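Javton Bench Glassware Set, Clear

We use cookies to remember your basket and to count visits to this page. By continuing to browse you accept this. Manage settings | Accept

Order code: JV-192
Supplied by Whitelaw Laboratory Supply

The Javton set covers routine bench work in teaching and preparation rooms: making up solutions, swirling, short-term holding and transfer. It is sold as a complete set or as separate pieces. All vessels are clear borosilicate glass with a plain finish and a fired white scale on beakers and flasks of 100 mL and larger. Racks are plastic and are packed flat.

Contents

Erlenmeyer flasks, narrow neck, 100 mL and 250 mL
Beakers, low form, 100 mL and 250 mL
Test tubes, rimmed, 16 mm outside diameter
Test tube racks, plastic, two-tier
Stoppers, rubber, to fit both flask sizes

The full set contains 38 pieces. Stoppers are counted individually and racks are counted assembled.

Erlenmeyer flasks

Flask walls are even in thickness from shoulder to base, with a slightly heavier ring where the wall meets the base. The rim is flared and fire-polished. The neck of the 250 mL flask measures 34 mm across the outside, directly under the rim. Use this figure when choosing clamps, neck weights or rings from other suppliers. The 100 mL flask has a smaller neck and needs its own clamp size.

The printed scale is a guide to volume only. For measured work, fill from a graduated cylinder or pipette.

Racks

Each rack has two perforated shelves and a solid base plate, joined by push-fit end panels. Press the panels home on a flat surface before loading. The plastic is suitable for hand washing and for dishwasher cycles up to 70 °C. Do not autoclave. Glass pieces may be autoclaved with stoppers removed.

Work surface

Glassware may be used on any level bench. On hard tops a cloth or mat reduces chipping at the base ring, which is where most returned flasks show damage. The cloth should lie flat, with no fold under a vessel. Dark cloth makes clear glass easier to find at the edges, and Whitelaw stocks a black one under the Clemon name, sold separately.

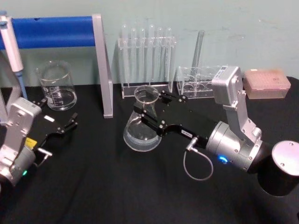
Flasks holding a small volume have a low center of mass and stand well on cloth. Tall tubes do not, and should stay in the rack. When lifting a flask by the neck, grip below the flare and keep the body clear of neighboring pieces. Full 250 mL flasks should be supported from underneath as well.

Care

Rinse soon after use. Wash with a mild detergent and a soft brush. Abrasive powders scratch the inner wall, and scratched vessels must not be heated. Inspect rims and bases before each use and discard any piece with a chip, star crack or cloudy line.

Spares

All glass pieces can be ordered singly. Rack end panels are sold in pairs. Racks made before December 2021 use a wider panel, listed as Type A. Measure the slot before ordering.

Questions on sizing and spares go to Aoife Coughlan at the Whitelaw trade desk. School accounts are handled by Cameron Lowther. Please have the order code ready.

Page revised August 5, 2022.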